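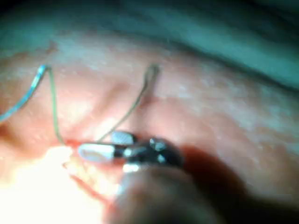 Prudurport's teaching hospital opened its new surgical training wing to the public in June, and I went along mainly for the building, since my sister-in-law is applying to the nursing school there. The wing sits behind the old laundry and you reach it by a covered walkway from the bus stop. Signs were poor. I followed a family with a stroller and ended up in the right place. Most of the ground floor is given over to suturing practice, where students learn to handle fine thread. Marlene Toledo, who runs the nursing intake, took our group through the classrooms first.

The course takes 90 students a year. Tuition was the main question from parents, and Toledo gave straight answers. There are 2 intakes, and the later one is easier to get into. Rooms in the Ollitside residence are a ten-minute walk away and have shared kitchens. We were shown one on the third floor. It was clean, with a desk too small for a textbook and a laptop together.

The library was the best part of the visit. It holds 4000 volumes on open shelves, and the oldest anatomy atlases are in a glass case by the door. Gilang Wattimena, the librarian, let us turn the pages of a newer one. He said students mostly want the quiet room upstairs and complain when it closes at nine.

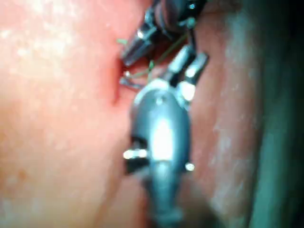
Close-up of a short incision, with two instruments at its edge.

Lunch was in the cafeteria, soup and a roll, paid for at the counter. After that there was a talk on admissions by Endang Sopacua. It ran long and the microphone kept dropping out. Bring a copy of your school transcript if you go, as they will look it over for you on the spot. Parking is in the north lot and the machine takes coins only.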